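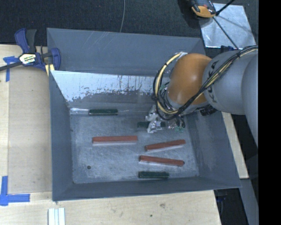 Second serves at Parkside

2020-07-12

I've been working on my second serve since the courts at Parkside opened back up, and I want to write down where I am with it before I forget what I changed.

The old one was a push. I'd miss the first serve, get careful, and pat the second one over with a flat racket face. Against most people in our league that was fine. Against Santino Vergara it was not. He stands 2 steps inside the baseline and hits it at my feet. Last November he beat me in the Conesus indoor event and I don't think I won a single point on my second serve in the last set.

So I switched to a continental grip for everything. I knew I should have done this years ago. For the first couple of weeks the ball went into the side fence on the deuce side and sometimes over it. My wrist was sore. I moved the toss a little to the left, more over my head, and that helped more than anything else I tried. The swing goes up and across, and the ball drops in if I keep my legs moving. If I get lazy with the legs it goes in the net.

I hit a basket before work when I can. I figure I've hit roughly 600 of these by now, mostly to the backhand side. I put down a cone 13 feet from the net on the ad side, and if the ball lands past it I count it as good. On a decent morning I get 15 in a row without a double fault. On a bad one I quit early and go get coffee.

I played Santino again, two sets on court four. He won 6-4, 6-4. I double faulted more than I used to, and one of those came at 4-all in the second, which hurt. But he backed up. By the middle of the first set he was returning from behind the baseline, and I got a few short balls out of it. I'll take that trade for now.

Next is the Pastura round robin, if it goes ahead. I restrung at a lower tension and I'm not sure I like it yet – the ball jumps on volleys.

Comments (3)

Daza: What string are you using? I dropped my tension last year and went back up after a month.

mike_r: The toss was my problem too. Mine still drifts right when I'm tired.

Santino V.: It was 6-4, 6-3.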